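Ticket : Synchronisation des stocks interrompue entre Nadik et la boutique Flovia
Statut : résolu, surveillance en cours
Priorité : haute
Composants : connecteur Clollby, file d'import, table des références

Symptôme signalé

Depuis mardi matin, les quantités affichées dans la boutique ne correspondent plus à celles du logiciel de gestion Nadik. L'import se termine avec le statut « OK », sans alerte. Le catalogue contient 1 771 références ; 96 d'entre elles gardent une quantité figée à la valeur de la veille. Les autres sont à jour.

Environnement

Connecteur Clollby en exécution planifiée, fichier CSV déposé par Nadik sur le serveur SFTP, encodage UTF-8, séparateur point-virgule. Délai d'expiration de la file réglé à 900 secondes. Aucune modification de configuration déclarée par le client.

Vérifications effectuées

Relance manuelle de l'import : même résultat, mêmes références figées. Écarte un incident réseau ponctuel.

Purge du cache de la boutique : sans effet. Les valeurs en base sont identiques aux valeurs affichées.

Contrôle des droits sur le répertoire SFTP : lecture et suppression autorisées, le fichier est bien archivé après traitement.

Comparaison du CSV et de la base : les lignes concernées sont présentes dans le fichier avec la bonne quantité. La perte a donc lieu à l'intérieur du connecteur.

Passage du journal en niveau DEBUG. Pour chaque ligne ignorée, le message suivant apparaît :

WARN mapper: sku lookup returned 0 rows, line skipped

Ce message n'est pas remonté dans le rapport de fin d'import, d'où le statut « OK ».
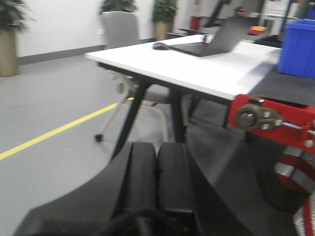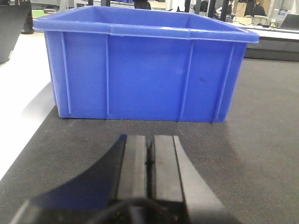
Analyse

Les références ignorées proviennent toutes du fournisseur Valcárcel. Dans la table des références, le préfixe est enregistré avec le « á » sous forme composée (U+00E1). Dans le fichier exporté par Nadik, le même caractère est transmis sous forme décomposée, lettre « a » suivie de l'accent combinant (U+0301). Les deux chaînes sont identiques à l'écran mais la comparaison binaire échoue.

Le client confirme que le poste qui génère l'export a été remplacé lundi soir. Le nouveau système normalise le texte en NFD, l'ancien en NFC.

Contournement

Conversion du fichier en NFC par un script exécuté avant l'import. Les références bloquées ont été mises à jour au premier passage. Durée du traitement inchangée.

Correction

Normalisation NFC ajoutée à l'entrée du mapper, appliquée aux colonnes SKU et fournisseur. Le compteur de lignes ignorées figure désormais dans le rapport final ; au-delà de zéro, le statut passe à « Terminé avec avertissements ». Script de contournement retiré après déploiement.

Reste à faire

Contrôler les 2 prochains imports nocturnes avant clôture. Vérifier si le connecteur des tarifs, qui utilise une ancienne copie du mapper, présente le même défaut. Côté client, corriger à la main les commandes acceptées sur des articles épuisés pendant l'incident ; la liste a été transmise en CSV.

Tickets récents

Import Nadik : colonne TVA décalée après ajout d'un champ libre
Flovia : doublons de clients à la fusion des comptes
Clollby : expiration de la clé SFTP non signalée
Flovia : arrondi incorrect sur les remises par lot
Nadik : export planifié ignoré au changement d'heure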